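ok so the folding cell went down again Wednesday and I said I'd write it up, so. thread

background for new people: two arms, one white table, clothes. T-shirts and pants mostly. I do the grip side, Theda Görtz does motion, Jannik Kettler gets yelled at by both of us

fault was the left gripper. controller says closed. gripper not closed. no alarm, nothing in the log, arm just lifts off and carries on like it's got hold of something

worse version, same day - says OPEN, isn't, arm goes home with a sleeve still in it. dragged the whole shirt and pulled a cable off the wrist. I was standing closer than I shoud have been. my fault, noted, tape on the floor now

first guess was the Trenus firmware. rolled it back. same thing. there goes a morning

second guess, slip on thin knit. swapped pads. same thing but with nicer pads

third guess (Jannik's, ugh) was the position sensor connector. He wiggled it with a pencil and the reading jumped 66 counts with the fingers standing still. 66!!

so the connector works loose from all the wrist flexing. we had it down for a check every 4,000 cycles. it let go a bit past 3,000. cool cool cool

fix for now: strain relief on the cable, check interval cut way down, and a second test - motor current has to agree with position or the arm doesn't move. should of been there from day one

also lift speed right after a grip is way down. folding is painfully slow. don't care

e-stop worked every time btw. hit it 4 times. it's within reach from both sides of the table and that's the one thing I'd tell anybody to copy

still don't have an answer for why the right side never does it. same connector, same batch, same cable length I think?? need to measure

some shots of the cell, shirt and pants

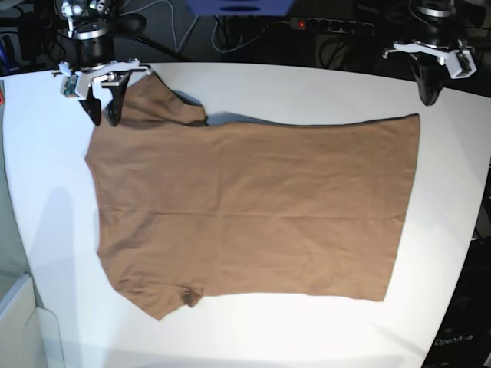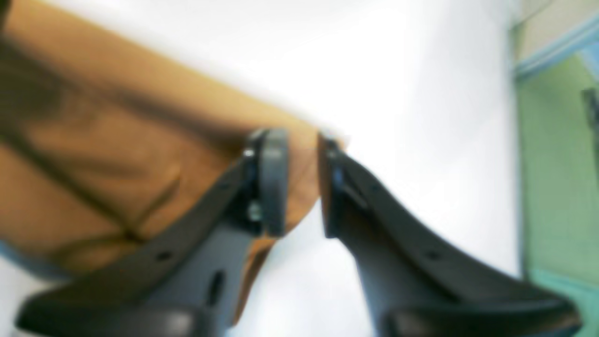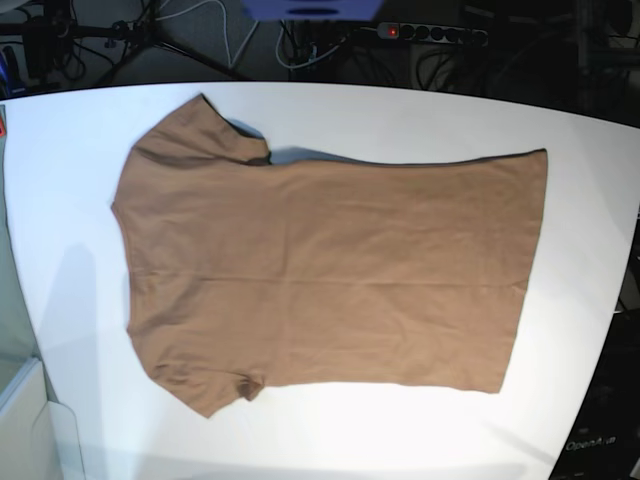
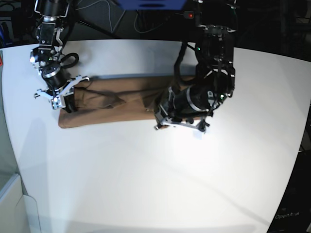
Noreen Bajwa: we had this exact thing on the Weltau line, position said closed and it wasn't. Check whether your left cable bends the tighter way at the home pose. Ours did, and the connector was taking the load every single cycle. A current check catches it but you'll keep eating connectors until you reroute.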